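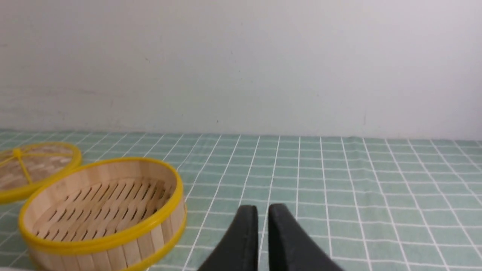

Tablecloth

A tablecloth is a cloth spread over a table, either to protect the surface or to dress it for a meal. The word is used loosely. It takes in fine linen damask, printed cotton, wipe-clean vinyl and paper sold by the roll, and there is no agreed line between a tablecloth and the smaller coverings known as runners, toppers and tea cloths. Retailers use these names as they please, and printed guides disagree with one another.

Origins

Popular histories often name a first tablecloth, a first owner and sometimes a first dinner. None of these claims stands up well. Cloth rots, and the few old pieces that survive are church textiles or showpieces kept by wealthy households, so they say little about what most people ate from. Paintings of banquets are the usual substitute. They are useful up to a point, but a painter asked to flatter a host had good reason to put a spotless white cloth on the table whether or not one was there.

Household inventories are a better source, though a dull one. They list cloths by the piece, give a value and note wear. An inventory often quoted in books on table linen, dated 1559 and said to come from a merchant's house at Tandesbridge, records 15 "bord clothes", three of them "sore worne". The list is known only from a later copy. The textile writer Katia Amato has questioned whether the copyist confused board cloths with bed linen, the two being stored in the same chest, and the figure should be treated with care.

Materials

Linen was long the preferred fibre in Europe for those who could pay for it. It takes starch well, stands up to boiling and gets softer with age. Cotton replaced it in most homes on grounds of price. The claim that linen "lasts for generations" is repeated in almost every sales catalogue, and it is true mainly of linen that is hardly used. A cloth washed every week will wear through at the table edge whatever it is made of.

Oilcloth, made by coating fabric with linseed oil, was the common wipe-clean covering before plastics. It cracked along the folds and smelled for some time after it was bought. Vinyl on a fabric backing took its place and is still often called oilcloth in shops, although there is no oil treatment involved. Polyester cloths are sold on their resistance to creasing. They do resist it, but they also hold grease, and a set-in cooking oil stain is harder to remove from polyester than from cotton.

Coated cottons sit between the two. The coating is usually acrylic, and makers tend to describe it as breathable, a quality of doubtful value in something laid flat on a table.

Pattern

White damask, with its pattern woven in the same colour as the ground, was the formal standard for a long time and remains so in many hotels. Everyday cloths have always been more varied. Checks are the best known, and the red and white check is widely said to be Italian. The evidence for this is thin. Checked cloth was woven in many parts of Europe because it is one of the simplest patterns to set up on a loom, and the link with Italian food probably owes more to restaurants abroad than to anything in Italy itself.

A true check should be told apart from a grid, or windowpane, in which thin lines cross a plain ground and leave open squares. Windowpane designs may be woven or printed. On a printed cloth the lines do not always follow the weave, and a cloth cut along the thread can then look crooked on the table. Buyers tend to blame the table.

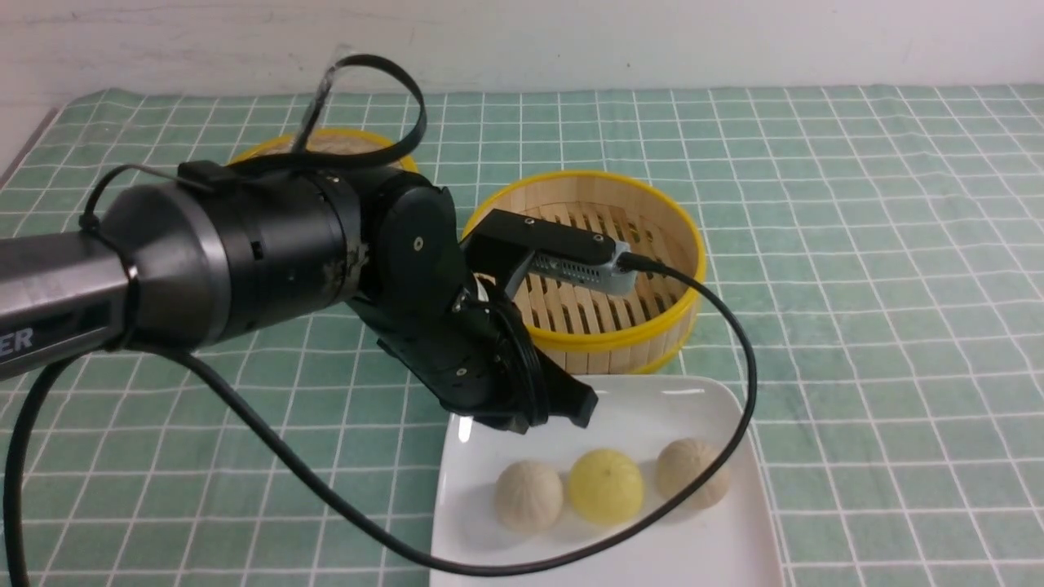 A pale green cloth with a white square grid.

Colour is the subject of a good deal of advice and very little testing. Green is said to calm diners, red to make them hungry and blue to put them off their food. These statements are passed from one decorating column to the next, generally without a source.

Size and drop

The drop is the length of cloth that hangs below the table edge. Etiquette books give firm rules for it, shorter for daytime and longer for evening, and the rules differ from book to book. In practice the drop is set by the sizes that shops stock. A cloth that reaches the seat of the chair is generally thought comfortable, and a longer one catches on knees.

Shrinkage is a further problem. Cotton and linen both shrink in the first few washes, and labels seldom say whether the stated size was taken before or after.

Care

Most of the traditional stain cures have a poor record. Salt on red wine soaks up some of the liquid but does not bleach it. White wine poured over red wine dilutes it, as water would, at greater expense. Cold water applied early and an ordinary detergent will deal with most food stains on cotton. Candle wax can be chilled and scraped, and what is left lifted with a warm iron through paper, though dyed wax often leaves its colour behind.

Special finishes are sold under various trade names. Vekis, a spray meant to be renewed after each wash, and Itik, a finish applied at the mill, both promised to make cotton shed liquids. Neither maker published wash tests, and household columns of the period gave mixed reports. The mill-finished cloths were sold under the Pagano label until around 2000, when the line was dropped without explanation.

Ironing a large cloth is easiest while it is still damp. Storing it rolled avoids the sharp centre crease, although in some formal dining rooms that crease is wanted and is used to line up the settings.

The tablecloth trick

Pulling a cloth from under a laid table is a common stage act and a common classroom demonstration of inertia. It depends on a smooth cloth with no hem on the trailing side, a quick downward pull and heavy, low-sided dishes. Stories of performers clearing whole banquet tables are hard to confirm, and several seem to describe the same event with the number of guests changed.

Decline

The end of the tablecloth has been announced many times. Restaurants did give up cloths in large numbers, chiefly to save on laundry, and many homes now keep one only for holidays. Whether fewer are owned than before is another matter. Sales figures usually lump tablecloths in with napkins and place mats, and they leave out second-hand and inherited cloths altogether.

See also

Damask
Napkin
Oilcloth
Place mat
Table runner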